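Sat 13 July

Finish trials, board stock, continued

Picked up where the January notes left off. To recap for anyone reading this without the earlier pages: we want one food-safe finish for the serving boards, something that goes on by rag, doesn't need the spray booth, and can be redone by the customer at home. The January round ended with two oils still in the running, the Nandlow and the Clistum. The straight mineral oil was dropped because it needed recoating so often. The Zarei wax is only being looked at as a top coat.

Shop was cold first thing and then warmed up fast once the sun got on the roof. Left the big door open until lunch. I mention it because the Clistum tin says to keep the temperature steady during cure and we did not.

Prep

All test pieces are hard maple offcuts from the same delivery, planed and then sanded. Went through the grits on the random orbit sander and finished by hand with the grain. Raised the grain with a damp rag after the second-to-last grit, let it dry, knocked it back, and repeated. The second wetting made a bigger difference than I thought it would. Pieces wetted once still went fuzzy under the first coat of oil. Pieces wetted twice stayed smooth enough that I could skip the gray pad between coats.

Note for whoever does the next batch: change the sanding disc sooner. Two of the offcuts have pigtail scratches that I didn't see until the oil hit them. I looked for them beforehand under the overhead lights and saw nothing. A flashlight held low across the surface picks them up right away. The flashlight now lives on the hook by the sander. Please put it back.

Figured pieces need more care. Anywhere the grain runs wavy, the planer wants to tear, and the torn spots drink oil and go dark. I took lighter passes and wiped the surface with a damp rag before the last one. Still had some tearout near one knot, so that piece went to the scrap bin. Might be worth asking if we can get time on a drum sander and leave the planer out of it for the figured stock.

Nandlow

Goes on easily. Flood it, wait, wipe off what's left. Smells like a nut oil and clears out of the room by the next morning. Color shift is small, a bit warmer than bare wood. End grain kept pulling it in long after the faces were done, so I stood those pieces on end in a shallow tray and let them take what they wanted. That worked, but it used a lot of oil, and at Nandlow's price that matters.

After 3 coats the faces look even. The edges look a little dry compared to the faces. A fourth coat on edges only would probably fix it.

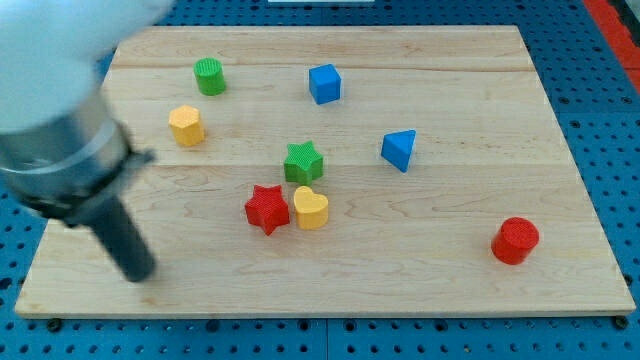 Clistum

Thicker out of the tin, and it gets tacky if you leave it too long before wiping. I got distracted by a phone call on the first piece and had to go back over it with fresh oil to loosen the skin. Once I was watching the clock it behaved. It builds faster than the Nandlow – two coats looked like three – and has slightly more sheen, which I don't love on a board. It also yellows more. On the walnut trim that's fine. On maple it reads as old.

Cure is the problem. The can says longer than we want to wait, and the pieces from the start of the week still have a faint smell when you put your nose to them. If we ship boards every two weeks we'd need drying racks for the whole run, and there's no wall left to put them on.

Water test

Same as before. Drops of plain water on each face, left to stand, then wiped. Then a wet glass left on each one over lunch. Then a smear of beet juice, because beet is what people complain about.

Bare maple: ring from the glass, pink stain, grain raised. No surprise.

Nandlow: faint ring, gone after it dried. Beet left a light mark that came out with soap and a scrub.

Clistum: no ring. Beet wiped straight off.

Nandlow with Zarei over it: no ring. Beet wiped off, though there was a trace in one of the pigtail scratches. Surface feels better than either oil on its own, less plastic than the Clistum and less dry than the Nandlow.

So the wax does help. It does mean another step. Buffing by hand is slow, and I tried the soft wheel on the drill but it left streaks where the wax was too thick. Thin coat, wait until it hazes, then buff. If you can see the wax sitting on the wood there is too much of it.

Heat test

Skipped. The hot plate is out on loan. Will do this next time with the pan and the trivet.

Cost

Worked out from how far the tins went down, so take it as a first pass. To do a run of 40 boards, the Nandlow plus wax comes out higher than the Clistum on materials. The Clistum loses that advantage in rack space and waiting. If we go up to 100 boards the oil price drops with the larger container, and I'd expect the two to end up close. Need a proper quote before anyone decides on that basis.

Labels

The Flakero labels do not stick to either oil. They stuck to the waxed piece for an hour and then lifted at the corners. We need to either brand the boards or put the care instructions on a card tied through the handle hole. I prefer the card. The branding iron scorched unevenly on the last batch and we had to sand three of them back.

Rags

Used rags went flat on the rail outside to dry and then in the metal can with water and the lid on. There was a balled-up rag on the end of the bench when I came in. Oil rags can catch fire by themselves. Flat or in the can, every time, including when you're only stepping out for a minute.

To do

Order one more liter of Nandlow.
Get the hot plate back and run the heat test on all finishes.
Fourth coat on edges only, two pieces, compare with the others.
Try warming the Zarei tin in a pan of water before applying.
Price a card and twine against a new brand head.
Sanding discs, the fine ones. We're on the last sleeve.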